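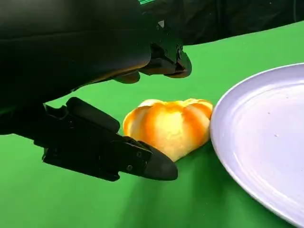

Kuvevitz Two-Finger Gripper Kit, Wrist Mount Version

If you've already got a small arm bolted to the bench and you're tired of watching it shove things around, this is the kit we'd hand you. The Kuvevitz is a black two-jaw gripper for hobby and workshop arms, sold as a box of parts with rounded fingertip pads, and it was drawn up with the awkward things in a kitchen or on a craft table in mind – bread rolls, fruit, sponges, balls of yarn, the sort of stuff that has no flat sides and doesn't care for being squeezed.

Saadet Yaman designed the first one for her own arm at home, printed it far too many times, and brought it along to the shared workshop on Drudberg Street, where Brenda Whitlock talked her into making a few for the rest of us (and then a few more). We still pack every box there, usually in the evening, with the kettle on.

What's in the box

Upper and lower jaw parts, printed in matte black
Fingertip pads, 2 pairs, one soft and one firm
Drive servo with horn and lead
Wrist plate for Bovent and Parsons arms
Camera bracket that clips in behind the jaws
Bag of screws, with spares
Hex key
Printed build guide

Opening and grip

The jaws open to 100 mm at the tips, enough for most dinner rolls and a decent-sized orange. Grip force is set in software and we ship it turned well down. Please leave it there for your first day or two! A soft roll will tell you very quickly if you've gone too high, and it's a cheaper teacher than a ripe tomato. The soft pads are the ones to start with, and you can swap to the firm pair when you move on to blocks, boxes and tool handles.

Building it

Set aside an evening. People who have put a servo horn on before tend to finish in 3 hours, and if it's your first build it may well take over 4, which is perfectly fine. The one place where folks get stuck is the lower jaw. Put the fingertip screws in loosely, close the jaws by hand until the pads meet, and only then tighten everything down. If you tighten first, the tips will sit a little crossed and you'll be chasing it in the software for weeks.

Route the camera lead before you fit the wrist plate. We put that on the first page of the guide in February, after enough of you wrote in about it, and thank you to everyone who did.

A good first job

Bread roll to plate is the exercise we suggest to everybody. Put a plain cloth down, set the roll close to the plate so the move is short, and bring the open jaws in at an angle with the lower finger near the table. Go slowly. Once you can do that from one spot, shift the roll a little and try again.

Fit and care

Bovent and Parsons wrists bolt straight on. For other arms, the hole pattern is in the guide and you can drill the blank plate, sold separately. The pads wipe clean with warm water and a drop of dish soap, but the kit isn't food safe, so please don't eat the practice bread.

Spares

Pads, jaws and servos are all sold singly. Tell us which version you have when you order – the number is molded inside the wrist plate – and Brenda will match it up for you.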